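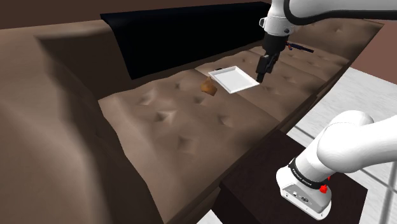
Before you start the tray exercise, open the club folder on your computer and check that you have the Kistik task pack, version 3. In this exercise the arm must pick up the brown object and put it in the white tray. The tray stands on the sofa seat at a slight angle, with the object just left of it, and the leather surface has many shallow dimples. For this reason, please do not use the flat-table settings from the Plurkow exercise.

## 4. Running the tray exercise

1. Start the simulator and load scene 341.
2. Open the gripper fully.
3. Move the gripper over the object. Keep the fingers pointing straight down.
4. Lower the arm slowly and close the fingers.
5. Lift the object above the rim of the tray – the rim is low, but the fingers can still touch it.
6. Release the object and save the log under your team name.

**Note:** One attempt takes roughly 60 seconds. Each team has 2 attempts before the log is sent to the Lirnside server.

**Caution:** Do not change the position of the arm base. If you moved it by mistake, load the scene again from step 1.

If the log is not saved, see section 5.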